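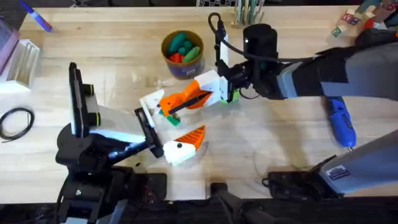

Two arms over the long wooden tabletop.

Endmont Allotment Society, minutes, October 15, 2022

Anoma Patwary here, taking notes again, so blame me for the spelling! We started with the water bill, which came to $303 for the season (ouch), and I read out the letter from Rultby about the shared tap. They want us to split the repair. We talked it over for ages and agreed to pay $100 toward it, with one vote against.

Plot 10 is free now and goes to the next name on the list. I'll call them this week.

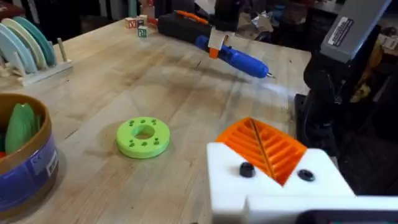
Can we still order seed potatoes through the society?
Get your order to me before the next meeting and I'll send it in with the rest.

Compost next. The Stumard Lane heap is far too wet, so please, more leaves and less grass! We'll turn it together before the frost. The plant sale stays in May, same as last time, and I said I'd book the hall.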